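Keeping Cell 8 on Its Marks

The sorting bench at Flanon's shop in Gustville gets looked after every morning before the first tray goes down. Rhea Baluyot does it most days. She starts with the cables, running a gloved hand along each one from the base to the wrist and feeling for stiff spots, and she writes the result in a spiral notebook that hangs from the controller cabinet.

The cell takes apart-built electronics that come back from customers and sorts the loose pieces. Two arms share one white table. Parts arrive in a steel tray in the middle, and the yellow trays on either side are where they go. Flanon calls it Cell 8, after its spot on the floor plan.

"People ask about the software," Baluyot says. "Most of my week is screws and cables."

The wrist is where she spends the longest. The screws around the flange get a paint mark when they are torqued, and a mark that no longer lines up means the gripper comes off and goes back on from scratch. In October one screw had backed out far enough to tilt the fingers, and the left arm missed thin wires for most of a shift before the cause was found. It had been blamed on the lighting.

After the wrist check comes the tray test. A sheet of white paper goes in the bottom of the steel tray, partly to cut the glare off the metal and partly so a dropped strand of wire shows up. Then a mix of small parts is laid out on it: boards, harnesses, a few components with their leads still on. Each arm is brought over the tray in turn at slow speed.
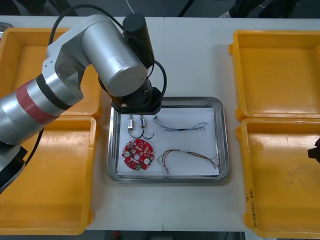
One arm over the steel tray at Cell 8, with the yellow sorting trays on both sides.

Wire is the hard part of the job. A round board gives the fingers a firm edge. A harness bends, and the fine strands tangle with whatever is next to them. Jhun Abella, who wrote the pick routine, has the arm close lightly, lift a little and stop, so the second arm can hold down anything that comes along with it. The test set has 59 parts, fed through in batches, and he wants all of them placed before the cell is released for work.

If the count falls short, the first thing to check is the tray itself. It has to sit square on the table. Maribeth Cabanatuan, who runs the late shift, tapes its corners when she is going to be away from the bench — a habit Abella disliked until he saw her numbers.

The yellow trays are swapped out when the handles crack. They get scuffed long before that, and the scuffs are left alone. Dust is wiped out once a week.

Full recalibration is a longer business. The schedule calls for it every 861 hours of running time, and it takes both arms out of use for 103 minutes if everything goes well. The last one was finished on 5 Dec 2025. Baluyot had the cover off the left elbow that afternoon and found a cable clip worn nearly through, so the right arm was opened up too. Its clip was fine. She changed it anyway and put the old one in the drawer with the spares.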